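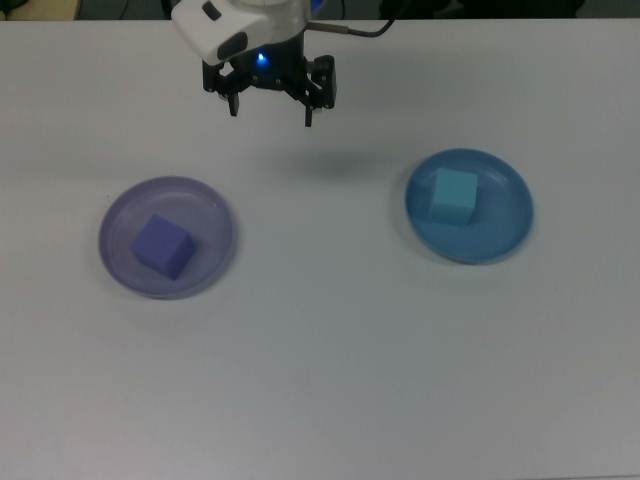 Prirnlow Publishes Practice Code for Tabletop Robot Cells

Prirnlow has published a practice code for small robot cells used in testing and training, setting common rules for how benches are laid out, how trials are recorded and when a person may reach into the work area. The code takes effect in October at the institute's own sites in Nornby and Gaber. Partner laboratories may adopt it at any time.

The document replaces separate house rules that the two sites had kept for several years. Those rules differed on basic points, including whether an operator could reset objects by hand while the arm was powered and how a failed grasp should be entered in the log. Results from one site could not always be compared with results from the other.

"A trial recorded in Nornby should mean the same thing when it is read in Gaber," said Mohcine Bensaid, who chaired the drafting group. "We found that most of our disagreements were about words and habits. The equipment was much the same."

Under the new code, every sorting or placement task must have a written start state and a written end state before the first trial is run. The start state names each object and each container by color and shape and gives its place on the table. Where a task pairs objects with containers, such as cubes with plates, the pairing must be stated in full and may not be left to the operator's judgment. Items that play no part in the task are to be removed from the work surface.

Hand resets are permitted only when the arm is in its hold position and the operator has confirmed the hold at the control station. An indicator light on the gripper may be used as a secondary check but does not replace that confirmation. Cables running from the gripper must be routed so that they stay clear of the fingers through the full range of motion, and they are to be inspected at the start of each shift.

The code also sets out how outcomes are to be scored. A placement counts as complete when the object rests inside the rim of its assigned container and the gripper has released it. An object that touches the rim from inside is accepted. An object that leans on the rim or overlaps it is recorded as partial. Trials stopped by the operator are kept in the record with a reason code and are not deleted.

The drafting group based its work on a review of 2,125 logged trials from the two sites. Of these, 182 could not be scored under a single standard, in most cases for lack of a clear end state. The group received 117 written comments on the first draft and made changes to the sections on lighting, hand resets and record keeping.

Lighting drew the largest share of comments. The final text asks for even light across the table and a plain, non-reflective surface where possible. It does not set a fixed brightness level. Several laboratories had said that a single figure would be hard to meet in rooms shared with other work.

Operators at both sites will complete a training session of about 2 hours before the code takes effect. The session covers the hold procedure, the scoring rules and the use of the new log sheet. Staff who already hold a Zovell bench certificate are exempt from the section on basic safety but must attend the remainder.

Sites have been asked to name one person responsible for keeping the written task descriptions up to date. Any change to a task, including a change of container or object color, requires a new version number, and trials run under different versions must be reported separately.

The code and the log sheet are available from the Prirnlow standards office. Questions about adoption by partner laboratories may be sent to the same office, which will hold an open call on the scoring rules on Thursday at 2 p.m.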